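Pediatric Nurse Practitioner — Oakley Children's Clinic, Loston

Oakley Children's Clinic is looking for a nurse practitioner to join our team in Loston. The position is full time and permanent, and we would like the new colleague to start in January. Part-time work can be discussed with the right candidate.

We are a general pediatric practice. Our patients are from newborn age to 18 years, and many of the families have been coming to us since their first child was born. We see more than 1000 children in a year, at the main clinic in Loston and at the smaller office in Hendedow, which is open in the mornings only. The nurse practitioner will work mostly in Loston and will go to Hendedow on 2 mornings each week. Travel between the offices is paid.

What you will do

You will have your own list of patients for well-child visits, vaccinations and common illnesses. You will also take part in our asthma program, where each child gets a written plan and a longer visit with time for the parents to ask questions. In the afternoon there is one hour kept free for phone calls and notes. We take this hour seriously and we do not book patients in it. 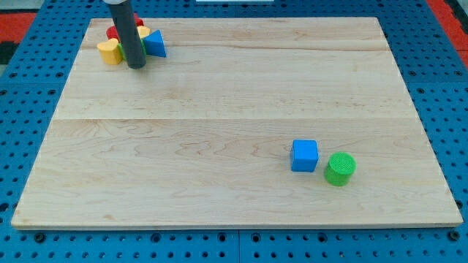 The clinic is led by Carol Hollis, and you will report to her. For the first weeks you will see patients together with one of our pediatricians, and your own list will be opened step by step. How fast this goes depends on your experience. A nurse practitioner who has worked already in pediatrics may need only a short time, and a person who comes from family practice may want longer. Both are fine with us.

What we ask

Master's degree in nursing
National certification as a pediatric or family nurse practitioner
State license, or an application for it already sent
Current basic life support card
Good spoken and written English — a second language is very welcome, as many parents in Hendedow do not speak English at home

Experience with children who live in foster families is useful but it is not a condition. New graduates are welcome to apply if they had a clinical placement in pediatrics.

What we offer

The salary depends on years of practice and will be told to you in the first conversation. We pay health and dental insurance for you, and a part of it for your family. There is paid leave for study, and we cover the cost of your certification renewal. You will not work nights. Saturday duty is shared equally by all clinicians, and the day is given back in the following week.

If you must move to Loston for this job, we can help with the costs of moving. The town of Grevley is also a good place to live for this work. It lies between our two offices and the rents there are lower.

How to apply

Please send your resume, a short letter and the names of two people who know your clinical work. We will not contact them before we have spoken with you. Applications go to Carol Hollis at the Loston clinic, by mail or at the front desk, and must reach us by 2019-12-05. Interviews are held in person, but a first talk by phone is possible for candidates who live far away. Every applicant will receive an answer.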